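Tretcombe cell, two-arm handover. March, started 9.20

Same complaint as last time: the lower arm's gripper doesn't close on the same spot twice. Adaeze Odukoya put it down to the new calibration file from Skillier. I put it down to screws. Neither of us had measured anything, so that was the morning's job.

Teal curtain and blue cloth left where they were, lights as normal. No changes to the cameras.

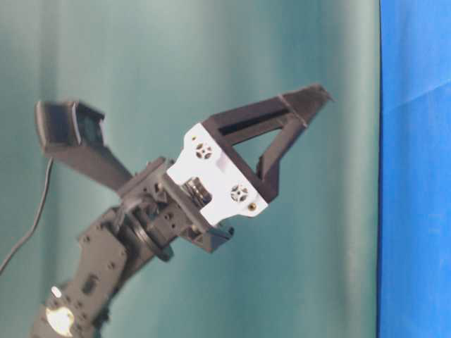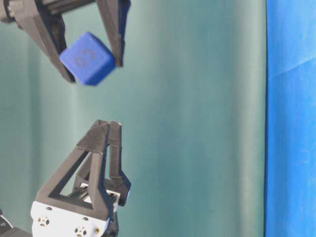 Head view, blue cylinder between the two sets of fingers.
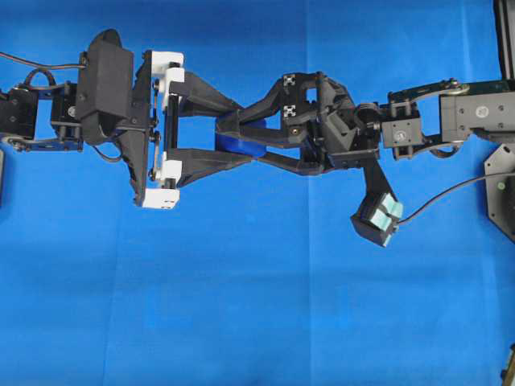
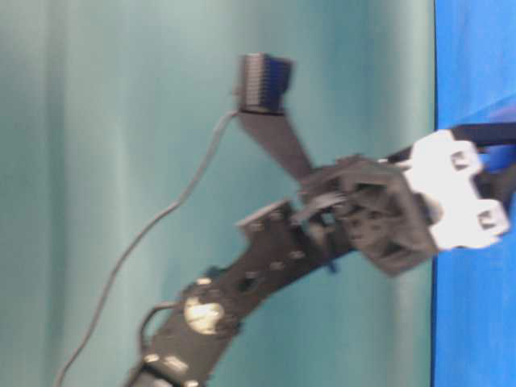 9.45. Power off at the wall, waited for the supply to drop, then went over the lower arm by hand from the base up. Base and shoulder fine, no rock that I could feel. Elbow has a trace of play, the same as it had in the last entry, and I am leaving it alone. The wrist is where it gets interesting. With the link held still in one hand I could move the tip of the finger a clear 2 mm before anything pushed back. You can't calibrate that away. The file assumes the finger is where the servo says it is.

Took the finger off and tried the wrist alone. Still moves, less. So some of it is in the wrist horn and the rest is further out, in the gripper.

10.10. Horn screws. The Clukirura sheet says to do them up "firmly", which is no use to anyone. Two of the four on the wrist horn turned with hardly any effort. Threadlock on them had gone to powder. I'm told this lot was done with the good threadlock last autumn. I don't believe it, or else it was put on over oil, which comes to the same thing. Cleaned all four with alcohol, left them to dry on the blue roll, fresh threadlock, in again crosswise a bit at a time.

Note for whoever does this next: take the cable out of its clip before you swing the wrist round to reach the back screws. I didn't, and spent ten minutes reseating the plug.

10.40. Gripper. Fingers are the second print of the Okeke pattern. Checked the holes where they bolt on and the left one has gone oval. Not much, but you can see the washer has been walking about. Printed plastic under a small screw head with a load that reverses every cycle, what did we expect. The Okeke notes say the fingers are good for "extended use" and don't say how long that is or what they were picking up at the time. Ours had done 460 cycles by the counter since they were fitted. I would like a number in those notes before I print a third pair from the same drawing.

Fitted the spare left finger with a wider washer. Put the old one in the drawer marked for measuring, with the cycle count on a bit of tape. Please do not put it back on the arm because the spare drawer is empty. That has happened.

11.15. Power on, homed both arms. Upper arm homed first time. Lower arm threw an overload on the gripper servo, which I think was me having the zero one tooth out after refitting. Off, moved it back a tooth, on again, homed. I have written "think" because the overload also came up once before I touched anything, according to Adaeze, and she doesn't make these up. Watch for it.

11.30. Ran the repeat test. Arm goes to the handover point, closes on nothing, opens, goes away, comes back. Dial gauge on the side of the finger, same face each time. Left it going and wrote down the reading every time it came round. Spread before the work was 7 divisions, taken first thing with the old finger on. Spread now is under 2. That's good, and I don't trust it yet. Fresh threadlock, fresh finger, cold servos, and I stopped the run early for lunch. It would be odd if it hadn't improved.

13.50. Proper handover run with the Skillier file loaded, the one Adaeze suspected. Then the same again with the old file. 89 handovers on each, same object, same speed. Failures were a handful with each file and the difference between them is small enough that I wouldn't argue for either. Adaeze would like it recorded that the new file had fewer. It did. She would also like it recorded that I was rude about it, so there it is.

My reading: the file was never the problem, and the people selling us a monthly recalibration should have to show what it does on an arm with tight screws. If the drift comes back with the screws still tight I'll take that back and say so in this book.

Failures that did happen were mostly the lower fingers arriving a bit low and catching the bottom of the object. Could be the elbow play. Could be the cable pulling as the wrist comes round, it is stiffer than the one it replaced. Taped it back to give it more slack at the wrist and left it for the next run. Changing that and the elbow together would tell us nothing, so the elbow waits.

Upper arm not touched today apart from wiping the finger pads. Its horn screws were put in by the same person in the same week, so I expect the same powder. Needs an hour with the arm down.

To do
- paint mark across each wrist screw head and the horn, so a turned screw shows
- upper arm wrist horn, same treatment
- measure the oval hole properly, both directions
- ask Clukirura for a torque figure, again
- repeat the gauge run with the servos warm, full length this time
- new spare finger, only after we've settled the washer

16.20. Arms parked, power off. Gauge is still clamped to the bench, mind it if you home the lower arm.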